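Cable Connectors: Handling, Checking and Storing Small Plugs
3 min read

Most small cables fail within a few inches of the plug. The conductor breaks where the cable enters the connector housing, and the break is usually inside the jacket where it can't be found by eye. Handling habits decide how soon that happens.

Hold the cable below the strain relief and keep the connector in line with whatever it is going to meet. The collar is there to spread the bend over a longer length. It does little for a cable pulled sideways.

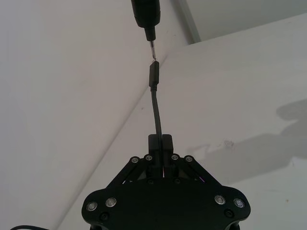 Cable gripped below the collar, plug pointing straight up.

Do not force a plug that stops partway. Back it out, check the orientation and look into the port with a flashlight. Lint packs down at the bottom and should come out with a dry wooden toothpick, power off. Metal picks bend contacts.

Line up first, then close the gap. With small parts, set the sideways position while there is still a little open space between the two pieces. Correcting after contact scrapes the plating.
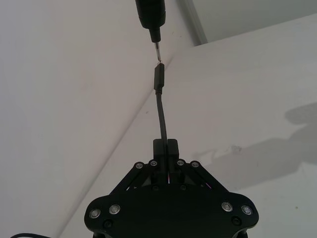
Metal tip and connector nearly in line, with a few millimeters left between them.

Leave slack wherever a cable crosses a moving joint, such as a swing-arm lamp or a monitor mount. Move the joint to both ends of its travel before tying anything down. The loop should never pull tight at either end.
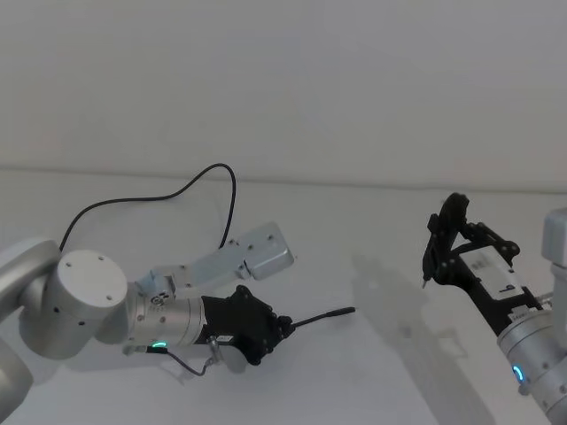
Tie on the fixed sections only, with hook-and-loop straps. Zip ties cinched hard will dent a thin jacket. On a long run, one strap every 18 inches is enough.

For storage, coil loosely with the plug on the outside and label both ends. Four wraps of masking tape make a flag stiff enough to write on. The Vultley drawer dividers fit short cables; longer ones go on a hook.

Updated 30 January 2026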